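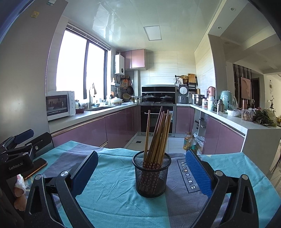

Opened by: bench two, gripper trials, Arkent
Ticket 263 – Hand-held gripper: pad comparison, chopsticks slipping out of the grasp
Opened August 25, 2018
Status: open, waiting on parts
Component: finger pads, linkage, wrist camera
Project: Lema

Summary

The blue pads hold single large objects well but lose thin round ones. The problem shows up most clearly with the chopstick cup on the kitchen table. Closing on the mesh cup works every time. Closing on one chopstick and pulling it up out of the bundle fails often enough that I stopped the session and opened this ticket.

Setup

Hand-held unit, two fingers, blue pads on both sides. Camera on the tool, looking out between the fingers. Target is the black wire-mesh cup with the wooden chopsticks in it, standing on the tablecloth. Kitchen left as it normally is, window off to the left. Controller firmware is the one Sollel sent with the last batch. No changes to the grip force table before the first run.

Runs

Run A. Blue pads, default force, 138 attempts at lifting one chopstick. 92 good, 46 slips. In most of the slips the chopstick rolls toward the fingertips as the pads close, then drops back into the cup.

Run B. Same pads, force raised two steps. Fewer slips at the start of the lift, but the chopstick now turns sideways between the pads and catches on the rim. Twice the whole cup came up with it. Stopped after 8 attempts in a row ended that way.

Run C. Default force again, pads swapped for the flat Greltier set. Worse on chopsticks, about the same on the cup. The flat pads also slid on the rim when I tried to take the cup from the top. Put the blue ones back on.

Run D. Blue pads, default force, approach turned 90 degrees. Better. I have not done enough attempts to put a number on it.

Things checked

Pad seating. Took both pads off and refitted them. The left one had a little play at the lower end, now gone. No change in the result.

Linkage. Opened and closed the fingers by hand with the power off. Both sides travel evenly and the pivots are tight.

Pad surface. Wiped with alcohol between runs A and B. No difference I could measure.

Tablecloth. The cup shifts a bit when the cloth has a fold under it, so I smoothed it under the cup before run C. It helps the cup stay put but does nothing for the slips.

Camera. The window blows out to white and the exposure goes with it. The shafts of the chopsticks are still clear enough to work with. What I can't judge from the picture is the contact line, where the pad meets the wood. Locking the exposure on the cup made the mesh readable and lost the rest of the room. That is acceptable for this test but probably not for the longer kitchen tasks in Lema.

Comment added after the first reply

Sollel support asked whether the bundle was packed too tightly. It is tight, yes. I took some chopsticks out and spread the rest. The slips went down, but the ones that were left looked the same as before – a roll toward the tips, then a drop. I would call the tight bundle a factor and the pad shape the cause.

They also asked for the closing speed. It was at the default for runs A through D. I tried it slower afterward and the roll starts later but still happens.

Second comment

Tried the same pads on the thermos flask and a condiment container from the counter. No slips on either. So whatever we change for thin objects should not cost us anything there, and I want both of them in the regression list along with the mesh cup.

Requested

1. One pair of pads with a shallow groove running along the finger, same mounting as the current blue ones.
2. A force table with smaller steps at the low end. The jump between default and the next setting is too big for anything this thin.
3. Exposure lock as a saved setting. At the moment it is lost on every power cycle.

Workaround until then

Approach turned 90 degrees as in run D, default force, and take the chopstick low, close to the rim. Do not raise the force.

Next

Grooved pads are promised for October. I will repeat run A with them first, same cup and same bundle, and attach the log to this ticket. Please leave it open until then.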